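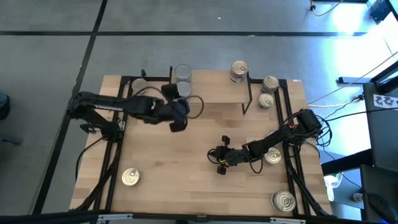 Cans with pull-tab lids on a wooden tabletop.

Stop Throwing Out the Back of the Cupboard

By Mhairi Dalgleish

2 min read

Print | E-mail

Every September I clear out the kitchen cupboard and every September I get mad. Not at the mess. At the dates.

Best before. Best by. Use by. Three phrases, and most people I know read all of them as "poison after." My neighbor Niall Purves put 13 cans in the trash last fall. Beans, corn, tomatoes, one pumpkin. No dents, no rust, nothing bulging. They were two months past a date that was a guess about flavor in the first place.

I asked him why. He said better safe than sorry. Safe from what, though? Slightly softer corn?

A use-by date on fresh chicken is one thing. Follow it. A best-before on a can is the maker saying we think it tastes nicest until about now. Totally different message, printed in the same tiny gray type, usually on the bottom where you need your glasses and a flashlight. No wonder people give up and toss it.

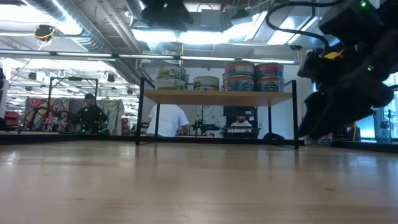
Food cans on a small shelf, most of them stacked.

My mother-in-law, Cuiping Ding, ignores the lot. She looks, she sniffs, she decides. If a can is swollen or leaking or badly dented on the seam it goes out, date or no date. Everything else gets eaten. She raised four kids that way and thinks the rest of us have gone soft — she may be right.

I'm not saying scrap every label. Babies, allergies, people who are sick, fine, they need clear rules. But clear is the word. Put "use by" on things that can hurt you and leave the date off things that can't. Print the day it was packed if you must print somthing. People can do math.

The stores won't like it. A date moves stock. Throw out, buy again. I added up my own receipts for replacing food that was perfectly ok and got to $123 for the year, and I'm the one who writes cranky columns about it. My daughter Ella says I should of kept that number to myself.

So tonight it's tomato soup. Best before was in June. With toast, and the end of the cheddar, which has a date on it too and I havent looked.

Print | E-mail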